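Erkmont Two-Finger Desk Kit

Can a machine tidy your desk yet? Sort of – and it's getting fun to watch! The Erkmont pairs servo-driven fingers with a small tactile sensor at the blue fingertip, so it can feel for a pen or a highlighter as well as look for one. Putting pens in a metal mug is our favourite chore for it.
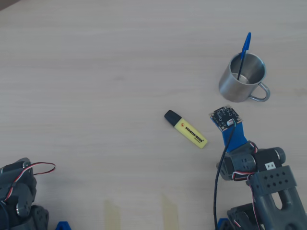

What it can't do yet

Laundry, dishes, anything floppy. We've logged 2,128 grasps at Firusstead, and thin paper still beats it.

In the box

4 servos, spare fingertips, cables
Weight: 900 g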